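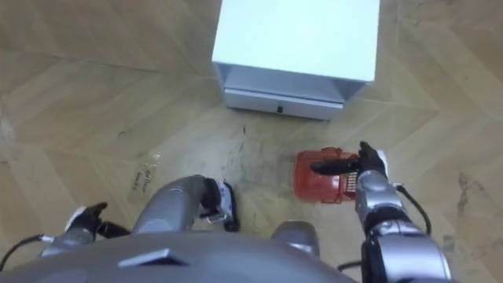 Unit 4: Household Chores and the Two-Armed Robot

Course: Machines at Work, Guvura Technical Institute
Instructor: Gøran Bakke
Reading for this unit: Stevens, Notes on Handling, chapters 2 and 3. Bring the Unit 3 worksheet to the Monday session.

4.1 The question

Students often arrive with the view that a machine able to weld a car body can surely tidy a room. This unit asks them to test that view against ordinary work. A chore is treated here as a task with three features: the objects differ from one day to the next, their positions are not fixed in advance, and the person who wants the work done has described it loosely. "Put the things on the floor in the basket" is a complete instruction to an adult. To a machine it leaves open which things, in what order, and how each should be held.

Shop-floor work has long avoided these difficulties by arranging the room to suit the machine. Parts arrive in trays, facing the same way. A home is seldom arranged in this manner, and few households would accept it if it were.

4.2 Reaching down to the floor

Work at floor level deserves separate study. A robot that stands must bring its hands low without losing balance, and its own arms and body may hide the object from its camera. Students should note how much of the floor is blocked by the machine's own body, and how a hand placed over a basket covers part of what is in the basket.

Small, flexible packets present a second difficulty. A rigid box keeps its shape when the fingers close. A sachet bends, slides and may lie nearly flat against the floor, so that there is little edge to grip. 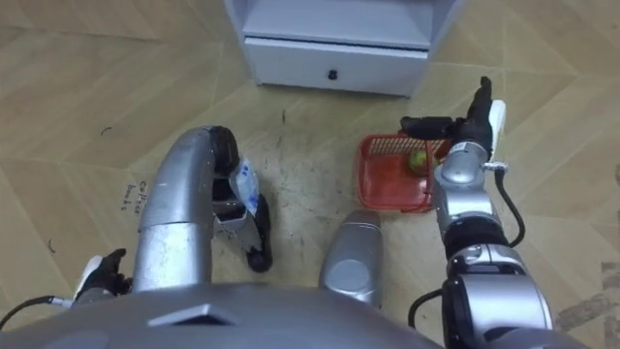
A pinch grip between the fingertips is the usual answer for such items, although it tolerates little error in height. A round fruit calls for a wider grip and will roll if touched off center. The same hand is expected to manage both, and the change from one grip to the other is part of the chore.

4.3 Measuring success

Published success rates should be read with care. In the Tusik exercise used in this course, the record holds 3,084 attempts at picking up and placing small goods. Students will work from the first 3,000 and set the remainder aside for checking. Before computing any rate, state in writing what counts as a success. An item dropped and picked up again may be counted either way — but the rule must be the same throughout.

Time matters as well. A machine that clears a floor in 20 minutes without help may be of more use to a household than one that takes 10 and must be watched.

4.4 Assignment

Choose one chore from the Grirard list and divide it into single actions. For each action, state whether a present-day machine could perform it without supervision and give your grounds. Submit two pages. Late work is accepted only by prior arrangement with the instructor.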